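**Garalari cherche une personne pour écrire sur le pain (et accepter qu'on en mange pendant les réunions)**

Garalari est une petite revue en ligne consacrée à la boulangerie de quartier. Nous parlons de farine, de loyers, d'horaires impossibles et de clients qui demandent une baguette « pas trop cuite, mais croustillante quand même ». La revue compte 3824 abonnés, dont une proportion inquiétante possède un levain qui porte un prénom.

Notre rédacteur est parti en avril ouvrir sa propre boulangerie. Nous lui avions pourtant fait lire tous nos articles sur le sujet. Il faut donc le remplacer.

## Le poste

Vous écrirez deux articles longs par mois et une chronique courte, dont la longueur fait l'objet d'un désaccord ancien entre les membres de la rédaction. Vous irez voir des boulangers chez eux, c'est-à-dire au fournil, c'est-à-dire très tôt. Nous remboursons le train. Nous ne remboursons pas le sommeil.

Il y aura aussi du courrier des lecteurs. Il arrive par vagues, surtout quand nous écrivons le mot « chocolatine ». Une réponse polie est attendue sous une semaine, y compris à la personne qui nous écrit en vers.

Vous travaillerez avec Lucero Llanos, qui dirige la revue et relit tout, et avec Neema Minja pour les illustrations. Vos textes lui parviennent avant la mise en page, de préférence terminés. Le mot « presque » n'est plus admis dans l'objet des messages.

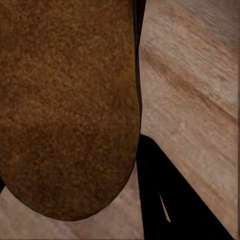

*Brun, arrondi, moucheté : un rendu de synthèse.*

## Ce que nous cherchons

- Une écriture claire en français, avec des phrases qui savent où elles vont.
- De la curiosité pour les métiers du pain. Aucun CAP n'est exigé, mais il faudra apprendre la différence entre un pointage et un apprêt avant votre premier reportage.
- La capacité d'écouter un meunier pendant trois heures et d'en tirer 700 mots.
- Un usage modéré de « authentique », « terroir » et « croustillant ». Nous avons un quota annuel et il est déjà entamé.

Une expérience dans la presse sera bienvenue. Une expérience derrière un comptoir aussi - on y apprend à écouter les gens avant sept heures du matin, et cela s'entend dans les textes.

## Les conditions

Contrat de 14 mois à mi-temps, renouvelable si nous nous supportons encore. Le salaire brut est de 2000 euros par mois, somme que nous préférons écrire ici plutôt que de vous la faire deviner au troisième entretien. Télétravail possible, sauf pour les reportages et pour la dégustation mensuelle de galettes, qui dure toute l'année malgré les protestations du calendrier.

Le bureau se trouve au deuxième étage, sans ascenseur. Il est bien chauffé du côté de la fenêtre.

## Pour postuler

Envoyez-nous un CV d'une page, deux textes déjà publiés ou non, et une critique de la boulangerie la plus proche de chez vous. Elle peut être sévère, à condition que vous y soyez entré. Pas de lettre de motivation : nous supposons que vous êtes motivé, et vous supposerez que nous l'aurions lue.

Les candidatures sont reçues jusqu'au 13 juillet 2023 inclus, à l'attention de Lucero Llanos, par le formulaire de contact de la revue. Indiquez « Poste rédaction » en objet. Tout le monde recevra une réponse, même négative. Les entretiens se tiendront au bureau, le matin, avec du café et ce qui restera de la veille.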